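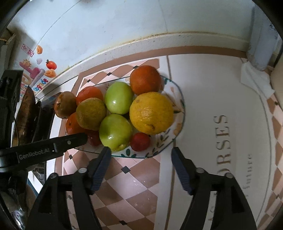
The Bed by the Window

My aunt Evanthia Chatzigeorgiou had been at Barkus House for two weeks when the first bill came, and she handed it to me the way you'd hand someone a dead mouse.

"Read me the bottom number," she said.

"2,826 dollars."

"For soup?"

I'm a school bus driver. I know diesel and I know second graders, and that was the extent of my expertise. But I was the niece who lived closest, so I sat down on her bed and went through it line by line while she peeled an orange and pretended not to listen. Room. Therapy. Something called a comfort supplement, 652 dollars, all by itself on page two.

I took it down the hall to Mervin Dhillon in the business office. He was eating a sandwich over his keyboard and he looked so sorry to see paper that I almost turned around.

"The comfort supplement is for the window," he said.

"She's paying for a window?"

"She signed for it." He found the form, and sure enough, there was her big loopy signature, dated Thursday, July 13, 2023, the day they'd brought her over from the hospital with her hip pinned and a pill in her that would've made her sign for a boat.

I went back in ready for a fight. I had a whole speech - I'd call the state, I'd call Cluvico about her policy, I'd wheel her to a cheaper room myself.

Evanthia had eaten the orange by then. She was looking out at the parking lot, where a man was trying to fold a stroller into a hatchback and losing badly.

"He's been at it since you left," she said. "Yesterday there was a lady with a goose."

"Auntie, that's 652 dollars."

"A goose, on a leash!" She patted the blanket next to her, and I sat. "Tell the sandwich man I'll keep it until I can walk to the door. Then he can have it back."

The man kicked the stroller. We both leaned in closer to the glass.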